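Rismont carry box in pink — four months in

I bought this thing in April after my old sewing tin finally lost its hinge, and I've been lugging it between the spare room and my sister's place ever since. I was after something cheap with a handle and a lid that stays attached. Rismont makes it in a couple of sizes and I got the smaller one.

The handle is my favorite part. It arches up high enough that I can get my whole hand through, even with winter gloves on, and it hasn't creaked once. The lid swings up and back, so you can get at your stuff with it part way open — handy when I only want one thing and don't feel like clearing the table!

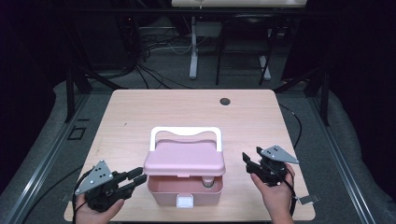
Lid tipped back, latch at the bottom of the front.

Now the grumbles. That little white latch is stiff, and I have short nails, so for the first 2 weeks I was prying it with a butter knife (it did loosen up). There's no tray inside either, so small bits slide all over the place unless you stand them in a cup or a jar. My friend Siu-ming Kwok has the Fustix one, with dividers, and I'll admit I'm a bit jealous.

Would I buy it again? Yep, though maybe the bigger size. Four stars.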